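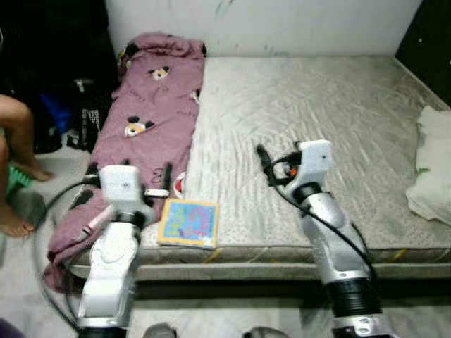 **Dretlow Rooms: progress report to the Grornero Fund, June**

Grant purpose: furnishing and upkeep of the family sleeping rooms at Dretlow House, Plavcombe.

## Where the work stands

The grant pays for three things: beds and mattresses, bedding, and a small stock of children's books that stay in the rooms. Beds are in place in all the rooms on the ground floor. The upper floor is waiting on the electrician, and we don't expect to furnish it before the next report.

Work this period was mostly on the small ground floor room at the back. It has a tiled floor and space for one bed, so we use it for a parent with one young child. The bed is low, which was the main request from families in the first round of feedback. Parents of toddlers did not want a high frame over tile.

We are now going through each room in the same order. The bed is cleared, the mattress is looked over, and the blanket, pillow and book are put back. Anything that doesn't belong to the room goes into the office. The order is written on a sheet inside the linen cupboard. 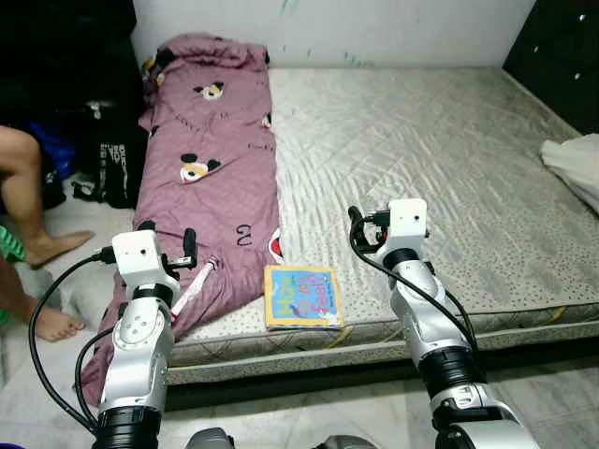 *Back room: quilted mattress and a children's board book.*

## Mattresses

The mattress in the back room has a light quilted top with small dark specks over part of it. We have put it on the list for vacuuming and a spot clean, and it will get a zip cover from the next delivery. It is not on the list for replacement. The covers come from Hutsuliak, who also supplied the sheets last year. The order is for 236 pieces across covers, fitted sheets and pillowcases, and we asked for delivery in 3 lots because our storage is limited. The first lot has arrived and been checked. One bag of pillowcases was the wrong size and has gone back.

Fitted sheets are the weak point. The ones bought with the first payment are too shallow for these mattresses and come off at the corners overnight. We have moved them to the fold-out beds, where they fit, and ordered a deeper size for the rooms.

## Blankets and pillows

Each bed gets one blanket and one pillow per person. For children's beds we have been buying printed blankets. The pink one with the cartoon mice has been used in the back room, and we plan to get more in the same style if the price holds. Plain ones were cheaper but children kept asking to swap.

Pillows are kept at the padded end or side of the bed where there is one. The dark gray padding with the small silver studs looks good, but the deep stitching collects dust and takes longer to clean than a flat board. We have added a soft brush to the cleaning kit. 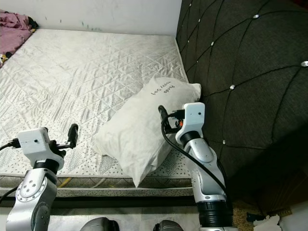

The families' representative at our last meeting asked us to spend less on padded beds next time and more on spare pillowcases, saying that a clean pillowcase every other day would matter more to a tired parent than anything on the wall side of the bed. We agree with this. The remaining beds will have plain frames, and the difference goes to linen.

## Books

The book stock is small and we want to keep it that way. Board books last, and they can be wiped down between stays. Paper picture books from the first purchase are mostly torn and will be taken out. We leave a book on the bed when a room is made ready, toward the front edge where a child can reach it.

## Spending

| Item | Budget | Status |
|---|---|---|
| Mattress covers and linen | $2000 | Ordered, first lot received |
| Blankets, pillows and books | $1000 | Partly spent |

We are not asking for any change to the total. We would like permission to move unspent money from books to pillowcases, and need an answer before the second lot is confirmed.
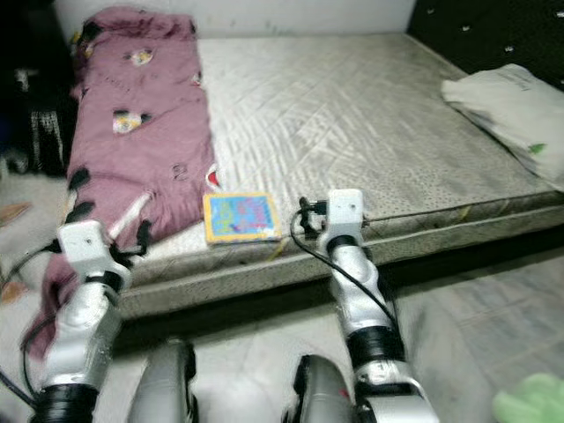
*Mattress with the printed blanket and the book, back room.*

## Still to do

- Spot clean and cover the back room mattress
- Touch up the white wall behind the bed, which has scuffs and smudges
- Remove the torn paper books from all rooms
- Confirm the second linen lot with Hutsuliak
- Send the upper floor furnishing dates to Grornero once the electrician has finished

Receipts for the first lot are in the shared folder. The credit for the returned pillowcases will be added when it comes through.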